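3. The Workshop Build

3.1 Table and arm

The system was put together in a shared workshop in Prusness, where members rent bench space by the month. We wanted a tabletop setup that one person could switch on, use for an evening and leave in place. The arm was already available to members, so our own work went into the table, the cable runs, the object set and the control software, which we call Altine.

The table has a white top. We chose white after early trials on bare wood, where the segmentation step often merged brown objects with the grain. White brings its own trouble. Under the workshop lights the arm throws a large, hard shadow, and in the overhead view this shadow can cover more of the table than any of the objects do. We did not add lamps. Members use the same room for other work, and a method that needs special lighting would be of little use to them.

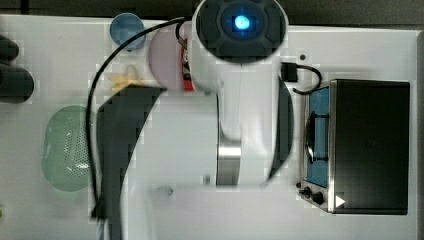

3.2 Objects

The object set is toy kitchenware and play food, with a toaster oven as the one large item. Toys are light, cheap to replace and safe to drop. Several are close to each other in color, which we wanted: the colander and the mug are both pale green, and a detector that leans on color alone will confuse them. The ketchup bottle served as the main test object. It can be gripped at the middle or at the neck, and the two grips call for different wrist angles.

Each trial began with the objects spread by hand and the bottle in a reachable spot. The operator then started one of 2 programs, a middle grip or a neck grip. Placement was not measured. We asked only that no object touch the bottle at the start.

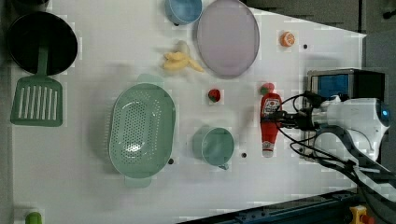 Figure 2. Middle grip on the ketchup bottle, seen from above.

3.3 Trials

We ran 200 trials with each program in September 2023, and logged 1,321 arm motions in all, counting retries. A trial was stopped after 5 failed attempts. The middle grip was the easier one to tune, as a small error along the length of the bottle made little difference. The neck grip needed a closer approach and a slower close, and it was more sensitive to drift in the camera mount — we ended up checking the mount before every session.

The plate was the usual target for the bottle. Its rim is raised slightly, so a bottle lowered at a shallow angle may catch on it. Altine handles this with a fixed height offset, set by hand. 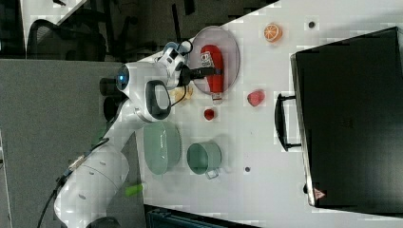 Source: Malhotra workshop build, authors' photograph.

The angled view was useful mainly for checking finger position at the neck, which the gripper head tends to hide from above. It was not used for control. Cables running along the arm also enter both views, and we masked them with a simple model of the arm's links, widened by a fixed margin. The mask removes some table area near the gripper, so an object lying close to the fingers can be lost for a few frames. Drilton, the tracking module, keeps the last known position of such an object until it is detected again.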